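Robotics club help tickets
Ticket 780: hand gripper clips stop saving partway through
Opened by: Puspita Ong
Status: open, waiting on Saulius

Hi Saulius, me again (sorry!). I'm on the desk tidying task for our Jolbridge project, and the recorder keeps dropping the marker on the finger. It starts out fine, I go in for the scissors on the orange tray, and then the tracking light goes red and the clip won't save. Three tries in a row now! Marcelino had the same thing with the book, so I don't think it's just my shaky hands.

What I've done so far: restarted the recorder, wiped the marker card, and ran the Likham calibration again. It passed, which was kind of annoying. My setup is the curved gray desk, with the tray on the left, the red book next to it and the water bottle over to the right.

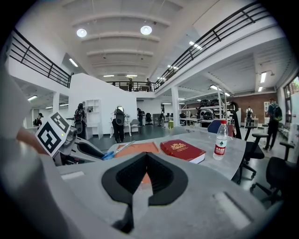
Update, same afternoon

OK, so Anisa thinks I'm holding it wrong. She says my fingers creep up toward the card when I squeeze, and if they cover even a corner of it the tracker gives up. I moved my grip back and got 5 clips in a row to save, then lost the next one. Better, but not fixed.

She also wants me to try a longer exposure, and I can't find that setting anywhere. Is it locked on student logins? If it is, could you unlock it for me and Marcelino? We still owe Hidayah 21 good clips before she can start training, and I'd love to get going on them tomorrow.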